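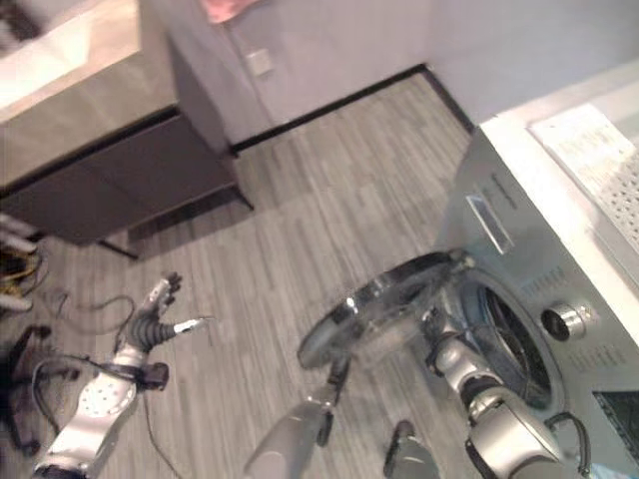
Monday's wash, put off again

2021-01-04

Up before it was light and made a start on the washing, which had been waiting since we got back from Kedetby. I put the towels and socks in first because they smelt of the car. The machine is a silver front loader with a round glass door and one knob, and I have now learnt what most of the marks round the knob mean. I still use the same programme for nearly everything.

I looked in the drum before loading, as I always do now. In the old flat at Horkgate I lost a good pillowcase in the fold of the rubber seal and it came out weeks later covered in black spots. I run a cloth round the seal and leave the door open when I've finished. It takes up a lot of the floor when it's open, but the inside stays sweeter that way.

The short wash is 60 minutes. I had porridge and paid the electricity while it ran. The meter man at Plultley had us down for 1680 units over the quarter, a good deal more than I expected, and I wrote the figure in the back of this book so that I can compare it in the spring. The drying must be most of it. I shall use the rack whenever the weather gives me the choice.

Second load after that. Black things, the teal green, and the blue-grey with the white pattern that I am never sure where to put. They all went in the white basket together. I used to sort everything into proper heaps on the bed, but it took half the morning and the heaps only got mixed up again on the way. The white basket is the best thing I bought last year - the holes in the sides let the air through and it wipes clean.

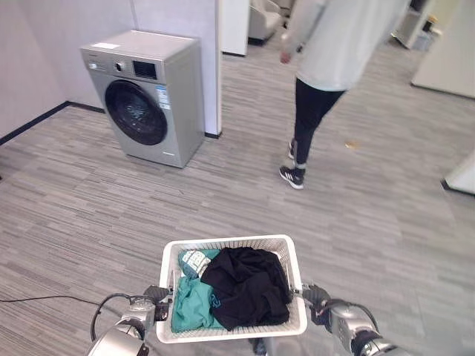 My sister rang and told me I ought to keep the green apart from the black until it has been through a few times, and that a cool wash with a spoonful of vinegar would settle it. She has said this before. I said I would try it, and wrote vinegar on the list under bread and matches.

Swept and hoovered afterwards. The striped carpet shows every bit of fluff, and it is worst near the washer, where things drop when I'm loading. I did the edges along the skirting with the narrow nozzle.
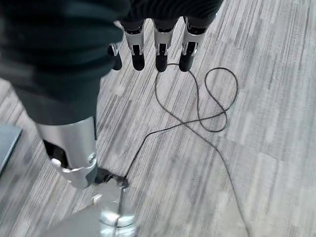
The nozzle is cracked at one end and whistles, so I must look for another. The shop at Layug had them for 5 pounds before Christmas, if they are open again.

Rain from noon. Everything is on the rack now except the heavy black things, which will want until tomorrow night. There were 17 pegs in the tin and I could have used more. Soup for supper, and the sheets still to do.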